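# Flowers That Don't Die: The Clorkuneck Gallery

Fake tulips, fake berries, fake white fluffy stuff, and somewhere to put them. Words and arrangements by Theresia Berchtold, who used to grow the real kind and has made her peace with it.

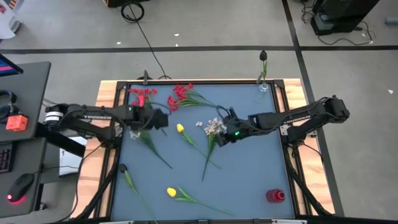
## Before the vase

Every arrangement starts flat. You lay the stems down with some air between them and look at them for a while, and you find out that the one you were counting on has a kink in its neck from being stored under a toaster. Better to learn this on the table than with eight other stems already in the glass.

I like a plain surface for it. Slate blue is good to the yellows and very kind to cream, and it makes red berries look more expensive than they were. Patterned tablecloths are the enemy. I once spent an afternoon looking for a sprig of white blossom on a cloth printed with white blossom.

## The yellow tulips

Closed buds, always. An open fake tulip shows you its plastic middle and the spell is broken from across the room. A closed one can pass for real in front of guests, at least until one of them offers to top up the water.

The leaves do most of the work. Out of the bag they're pressed tight to the stem like an umbrella, and people leave them that way and then wonder why the bunch looks like a handful of pencils. Pull them down and curl the tips over your thumb. A real tulip flops, so let yours flop a little too. Two is plenty for a small vase and three is a bouquet, and past that you're running a municipal roundabout.

## The red berries

Berry sprays are sold as a winter item, so the stores hide them until November and then put them next to the cinnamon brooms at full price. Stundura marks them down afterward, and I've paid 60 cents a spray, which made me feel like a criminal for the rest of the morning.

They shed. All of them shed, the cheap ones and the nice ones. I keep a little dish for the loose berries and every so often sit down with a tube of craft glue and reattach them, usually during something on television with subtitles, which I then have to rewind.

Berries with yellow tulips make no sense on any calendar. I've had this pointed out to me by gardeners. I would point out in return that theirs are dead by the weekend.

## The white stuff

I've never learned what most of the small white flowers are supposed to be. The tags say things like "blossom spray" or, from Hikovby, "garden white mix," which narrows it down to a garden. It doesn't matter. Small cream flowers on a long stem are what you use when there's a gap between two things that aren't speaking to each other.

Single blossoms pop off their stalks sooner or later. Keep them. A loose one can be pushed back on, and if the peg has snapped it can sit at the foot of the vase looking as though it fell there in a poetic way.

If the stem is much too long, and it will be, bend it before you cut it. There's wire inside. Fold the bottom few inches up on themselves and you get a bit of weight, a bit of grip, and a stem that can still go in a taller vase later. I cut all mine short the first year and have owned a great many short flowers since.

## The glass

Small clear vases are lovely and terrible. Lovely because they disappear, terrible because everything inside them doesn't. Whatever you've done to the stems is on public display: the folded wire, the tape, the little molded seam running up the green plastic.

There are some ways around this:

- Put in a few leaves pulled from a stem you don't like, wrapped around the inside of the glass.
- Use clean gravel. Skip the glass beads, which make it look like the lobby of a dentist.
- Add water. People are scandalized by this, but an inch of water in the bottom of the vase is the most convincing thing in the whole arrangement. Use it only with stems that are fully coated, or you'll be growing rust.
- Buy a vase you can't see through.

A small vase is also light, and a long tulip leaning out of one side will take it over. Tallest stem in first, straight up, and then lean the others against it. If it tips, turn the whole thing around so it leans toward the wall, and call that the front.

## Odds and ends that get used

Something red and small beside yellow flowers is nearly always a good idea. I've used a tin, a cup, an eggcup, the lid of a thermos. My Schnyder watering can is red too and has been in several arrangements, the only work it gets these days.

## Dust

The great lie of the artificial flower is that there's no upkeep. There is upkeep, and it's gray. A hair dryer on the cool setting takes off most of it. For the berries, a damp cloth. For the fabric petals, a soft paintbrush and a mood of resignation. Don't put any of it in the dishwasher. I'm told the top rack is fine. I was told this by a person with very pale tulips.

## Putting it all away

Stems go in long boxes, on their sides, one kind to a box if you have the boxes. Heads all at the same end. Nothing on top, toasters included. Tissue between the layers is nice for the white sprays, which grab each other like burrs and come out of storage as one large flower.

The boxes live under my bed, where there are now more flowers than in some of the parks in Clorkuneck. More arrangements will go up when the next lot is out and straightened. If you have a spare vase with a narrow neck and a heavy bottom, I'm interested, and I'll trade you berries for it.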